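Voninden Community Food Fair
Frequently Asked Questions

When and where does the fair take place?
The fair is held each September on the grounds of Voninden High School. Gates open at 11 a.m. and food service ends at 6 p.m.

Is there an admission fee?
Admission is free. Food is purchased with tasting tickets, which are sold at the main gate for $2 each. Most vendors charge between two and five tickets per item.

What do the proceeds support?
Ticket proceeds go to the school's culinary program and to the Bako Street Food Pantry. Last year's fair provided 381 grocery boxes to local families.

May I bring canned goods?
Yes. Unopened, unexpired items are accepted at the pantry table until 5 p.m. Glass jars cannot be accepted.

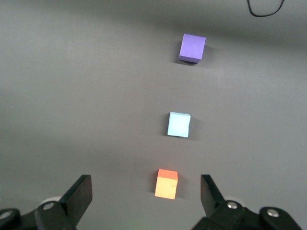
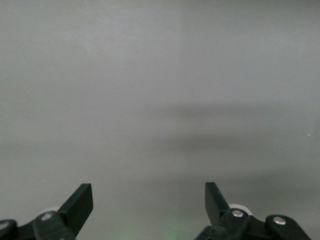 Gray tabletop surface, two views. Small foam cubes appear in the first.

How do I apply to be a vendor?
Applications are available from the school's front office. The fair has 20 vendor spaces, and applications are reviewed in the order received. Each vendor must hold a current county food permit and proof of liability insurance.

Is electricity provided?
A limited number of outlets are available along the gymnasium wall. Vendors who need more power must bring their own generator – quiet models only – and list it on the application.

Do students prepare any of the food?
Students in the culinary program operate one booth under the direction of Chef Apinya Saengthong. The menu is posted at the booth on the morning of the fair.

How are food allergies handled?
Vendors are required to post a list of common allergens. Guests with severe allergies should speak with the vendor before ordering, as cooking areas are shared.

Where should I park?
The east lot has 331 spaces for guests. Accessible parking is next to the main gate. The bus loop on Plotetport Road is reserved for vendors and must remain clear.

Are pets allowed?
Service animals are welcome. All other animals must remain at home.

What happens if it rains?
The fair continues in light rain. In the event of lightning, guests will be directed to the gymnasium. Unused tickets are not refundable.

Whom should I contact with other questions?
Please direct inquiries to Hjalti Nørgaard, Fair Coordinator, through the front office during school hours.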